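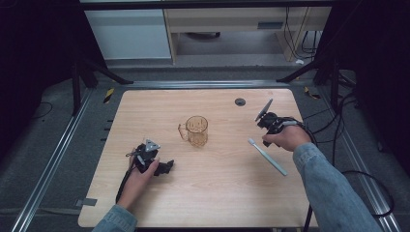

Drirach Interior Wall Paint, Matte

Drirach is a water-based acrylic paint for interior walls and ceilings in bedrooms, living rooms and hallways. It dries to a flat finish that hides small surface defects and limits glare from windows and ceiling fixtures. Do not use it on floors, radiators or exterior surfaces.

Color range
Drirach is supplied ready mixed in 11 standard colors. A further 983 colors can be tinted to order from the Wevov color card. Tinted cans are made to order and cannot be returned unless faulty.

Dark colors are mixed from the Deep base, which contains less white pigment. Allow one additional coat when using the Deep base over a pale wall. Colors on screen differ from the dried film, and a painted sample should be checked in daylight and under the room's own lighting before the full quantity is ordered.

Specifications
Finish: matte
Binder: acrylic
Thinner: water
Bases: White, Medium, Deep
Container sizes: quart, gallon, five gallon
Touch dry: two hours
Recoat: four hours
Full cure: 14 days
Application: brush, roller or airless sprayer

Surface preparation
Walls must be clean, dry and free of loose material. Fill cracks, sand flush and remove dust. Wash greasy areas with a mild detergent and rinse. New plaster and bare drywall require one coat of Lei Primer. Glossy paint should be dulled with fine sandpaper first.

Application
Stir thoroughly before and during use. Cut in at edges with a brush, then roll while the edge is still wet. Two coats are normally required. When a room needs more than one can of a tinted color, mix all cans together in a larger container. Touch-ups made after full cure may show at low angles of light, particularly in navy, charcoal and black.

Cleaning
Wait until full cure before washing. Use a soft damp cloth without abrasive cleaner. Repeated rubbing will polish the surface and leave a visible sheen. For kitchens and children's rooms, Drurkine Satin is the recommended alternative and is available in the same colors.

Ordering
Item number: 2852
Trade orders over $1,000 ship free of charge. Keep the batch label from the lid for reorders.

Page updated 9/5/20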